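演讲备注:小型洗衣间的台面、地面与耗材管理
Kimstead 住宅运维交流会,2023年6月
讲者用稿,配合幻灯片第2至第18页

第2页 范围
先说明今天讲什么。本次只讨论面积较小的洗衣间和兼作杂物间的设备角,不涉及商用洗衣房,也不涉及给排水改造。讨论对象是四类东西:设备顶面、设备周边地面、临时电源、包装废料。洗涤效果、机型选择不在范围内,有人问到就放到茶歇再谈。
术语统一一下。后面说的“顶面”指设备或矮柜的上表面;“前区”指人站着操作时脚下及其前方的地面;“侧区”指左右两侧可以放桶、放推车的位置。

第3页 资料来源
Netorville 小区的入户检查记录,共46户,均为自愿参加。记录表由 Kahsay 事务所设计,每户填一张,现场填写,不补填。
表中不打总分。早期版本有总分,填表人倾向于先定分数再倒填细项,1月改版后取消。
提醒听众:样本来自同一小区,户型接近,结论不宜直接套用到阳台洗衣位。

第5页 顶面:什么可以放
顶面是最容易被占用的位置。多数住户把它当置物架,原因是高度合适,伸手即到。
允许放置的条件有两项。第一,物品自重小,底面平整。第二,物品与当前作业有关,或者移走只需要一个动作。
洗涤剂符合第二项,但要注意包装形式。瓶装重心高,设备振动时会移位;袋装重心低,但袋口如果没有夹紧,粉剂受潮结块,液剂可能渗漏。建议袋装产品下面垫浅托盘,托盘边高不低于2厘米。
表面光滑的顶面另外讲。光面好擦,摩擦系数也低,底部没有防滑垫的物品会逐渐向边缘移动。处理方法是加硅胶垫,不要用双面胶,胶痕清除时容易伤到面层。
(此处停顿,换页。)
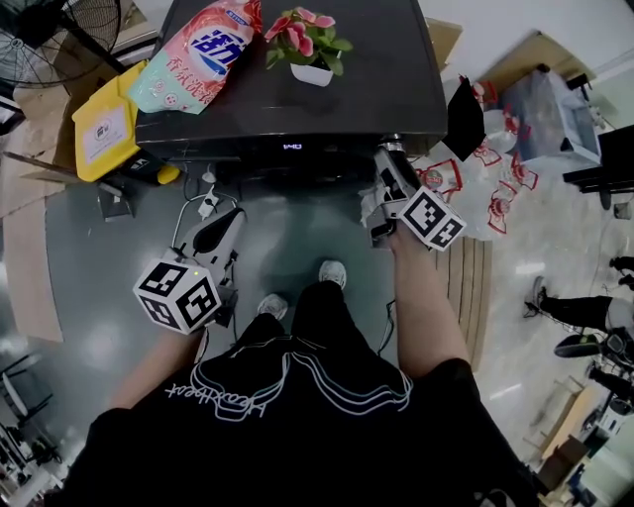 第7页 顶面:装饰物与悬挂物
装饰物在检查表里单列一行,与洗涤用品分开登记。分开的依据是使用频率:洗涤用品每次作业都会动,装饰物可能几个月不动,积灰量差别很大。以幻灯片上的黑色柜体为例,顶面放着一袋洗衣用品和一小盆粉色假花,按本表应登记为两行,前者归“作业用品”,后者归“静置物品”。假花不需浇水,少了一个水源,但花瓣和叶片之间容易积纤维尘,建议与滤网清理安排在同一天。柜体右边缘搭着的黑色布料归入第三行“悬挂物”。悬挂物主要看两点:是否遮住散热口,是否垂到人会踩到或勾到的高度。毛巾、抹布一类,移到墙面挂钩即可解决。

第9页 地面:前区
前区的要求最严,因为人会在这里弯腰、转身、抱着东西走动,视线常被怀里的衣物挡住。
检查项:线缆、插排、散放小件、积水。
插排直接放在前区地面,在记录中比较常见。同一张图里也能看到,白色插排在柜前地面上,接着一根弯曲的白色线。这种布置有两个问题。其一,线缆呈弧形,占用的宽度大于线本身,脚尖容易带到。其二,洗衣间地面有溅水可能,插孔朝上时没有遮挡。
整改顺序:先抬高,再理线,最后考虑换短线。插排固定在墙面或柜侧,下沿离地29厘米以上,这是我们检查表采用的数值,不是规范条文,讲的时候务必说清楚。线缆富余部分用魔术贴扎带收拢,不要打死结,也不要紧密盘绕后塞到柜底。
大功率电器应使用独立墙插。这一条不作讨论。

第11页 侧区:桶、推车、风扇
侧区可以放东西,但要留出设备侧面的散热间隙,并且保证桶盖、抽屉能完全打开。
桶类容器贴标签,标签朝向人站立的一侧。标签内容写用途,不写物品名称。写“待分拣”比写“袜子”耐用,内容物换了标签还能继续用。
推车停放时轮子朝外的一侧要锁住。没有锁的推车,靠墙放。
落地风扇用于辅助干燥时,底座不得压线,网罩与悬挂的布料保持距离。用完归位到角落,不要留在前区和门之间的通道上。

第13页 包装废料
这部分占的时间可以稍长,听众一般比较关心。
新设备、新耗材到货后,纸板和塑料膜往往在洗衣间停留很久。46户中,纸板已压平但尚未移出的情况,在填表人的备注栏里反复出现。压平只完成了第一步。压平的纸板立在桶后,占地小,但会把桶往前推,侧区被压缩;平铺在地面的大张纸板受潮后变软,边角翘起,构成绊倒风险。
透明塑料膜铺在地面上时更不容易被注意到,与地砖之间摩擦力低。凡是铺在地上作为临时垫层使用的,作业结束后应立即收起。膜上如有裁剪剩下的碎片,先把四角向中间提起,兜住碎片,再整体移走,比逐片捡拾快。
建议设一个固定停放点,并规定上限。上限以厚度计,不以张数计,纸板规格不一,数张数没有意义。Isuvitz 的做法是在墙上贴一条横线,叠放高度到线即清运,执行情况较好。

第15页 木质垫板
木条拼接的垫板常用于隔潮。平放时条间缝隙与排水方向一致,不用时竖立晾干,不要平放在通道中间。背面检查霉点,每月一次。

第16页 检查流程
从上到下,从前到侧。顶面、悬挂物、前区、侧区、废料,依次登记。熟练后一户用时大约18分钟,首次操作会更长。
只登记现状,不当场整理。边查边收会导致记录与实际不符,复查时没有可比对的基线。整理放在登记结束之后,由住户自行决定保留和移出的物品。

第18页 待定事项
智能插座的检查项尚未列入,等下一版表格。
阳台洗衣位需要单独建表,防晒和防雨两项现有表格都没有。
纸质表格可在出口处领取,电子版向 Kahsay 事务所索取。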